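4.3 Soft toys and the trouble with "put away"

The household tidying literature tends to treat toys as one class of object. Two of the guides we reviewed for Section 2 give them a single line, and the Lolorel storage manual, which is otherwise very detailed about shoes, gives them a single bin. We doubt that a single class is useful. In our diaries, blocks and soft toys behaved so differently that combining them would have hidden most of what we found.

Recall that the diary sample holds 1361 entries, each recording a toy, the place where it was at the end of the day, and whether the person filling in the diary regarded it as put away. The last column was left to the diarist's judgment. Reviewers of an earlier draft asked us to replace it with a fixed rule, such as "inside a container with the lid closed." We tried this and gave it up. Under the fixed rule, hardly any soft toy in the sample was ever put away, including those sitting on a made bed in a room that the diarist called spotless. A measure that returns this answer says more about lids than about tidiness.

For blocks, the fixed rule and the diarists mostly agreed. A block on the floor was out and a block in its box was in. Disagreement was confined to blocks built into something that a child had asked to keep. For soft toys the two measures came apart at once. A bear on a shelf was put away. So was a bear on a chair, provided that it sat upright. The same bear on the same chair, lying face down, was often marked as out. Several diarists added notes to this effect without being asked, and the notes are fairly consistent: a soft toy has been put away when it looks as if someone placed it.

We are wary of making too much of this. The notes were written by the people who kept the fullest diaries, and people who keep full diaries may well be people who care how a bear sits. The Kelmendi survey, with its much larger sample of 2000 homes, found no effect of posture at all. It should be said that the Kelmendi form had no question about posture and only a blank space for comments, so the absence of an effect there is weak evidence. Still, it is the larger study, and a reader who prefers it has some reason to.

A second claim needs the same caution. It is often said that toys drift toward the edges of a room over the course of a day, and that corners are where tidying should start. The Biltwood planning guide repeats this on its first page and offers no source. Our entries do show many soft toys recorded against a wall or in a corner. But rooms have furniture, and the middle of the floor is where people walk. A toy that is in the way gets moved with a foot or picked up and set down somewhere else, and the nearest place that is out of the way is usually an edge. The pattern could therefore be one of clearing, done badly and in passing, and there would be no drift to explain. Since our diaries record only the end of the day, we can't separate the two accounts. Neither can Biltwood.

What the diaries can speak to is how corners are judged. When a block was recorded in a corner, diarists marked it as out nearly every time. When a soft toy was recorded in a corner, they split. Some wrote that the corner was "its spot." Others marked the toy as out and gave no comment. The split didn't follow the size of the home or the number of children, and it didn't follow whether the family owned a storage unit. We had expected the last of these to matter and spent some effort looking for it. The 20 homes that had bought the Dernetti unit before the diaries began were no more likely than the others to call a cornered soft toy untidy. They did own more bins.

Figure 6 gives the kind of arrangement on which the two measures disagree. A teddy bear sits in the corner between a floor with a leaf and flower pattern and a pale wall, and toy blocks lie nearby. By the fixed rule, the bear and the blocks get the same answer. By the judgment of our diarists, they probably wouldn't. The blocks would be marked as out with little hesitation. The bear is sitting, it wears a shirt, and it has a corner to itself, and we would expect a good share of diarists to leave it alone and call the job done once the blocks were gone.

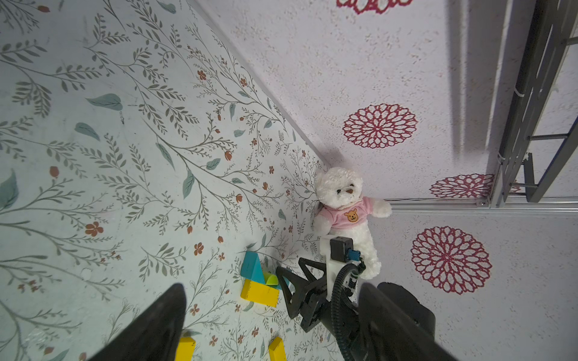
Figure 6. Teddy bear in a pink T-shirt, seated in a corner, with toy blocks close by.

One objection is that clothing confuses the matter. A dressed toy may be treated more like a doll, and dolls had their own category in the diary form. We went back to the entries to check, and the result isn't worth a table. Too few diarists mentioned clothing for any comparison to hold up. We note only that a small shirt is one more thing that can be lost, and that some diarists listed doll clothes and bear clothes on the same line.

A more serious objection concerns pattern. Where a floor or wall is busily printed, small objects are harder to pick out, and a large pale toy may draw the eye while smaller pieces are passed over. If so, the order in which things get tidied would depend on the decoration of the room, and the judgment "put away" might sometimes mean no more than "not noticed." The diary form asked for floor type (carpet, boards, tile, other) but never for pattern. This was an oversight on our part. We can't repair it from the existing entries, and we would advise anyone repeating the work to add the question. In the meantime, the low rate at which blocks were recorded on rugs should be read with suspicion.

After we removed entries with a missing place or a missing judgment, 1218 remained for the comparison in Table 3. Dropping the rest may have favored our reading. Missing judgments were more common for soft toys than for blocks, and one explanation is that diarists found the question hard to answer for a bear. Another is that they found it silly. Both seem likely to us, and they have opposite consequences. If the question was hard, the split we report is too small. If it was silly, the answers we do have come from those willing to take it seriously, and the split may be too large.

For these reasons we keep soft toys and blocks apart in what follows, and we make no claim about toys in general. The advice to begin in the corners, whatever its merits for blocks, has no support in our data where soft toys are concerned. Section 4.4 turns to books, for which the diarists' judgments were less divided and the storage guides are somewhat better.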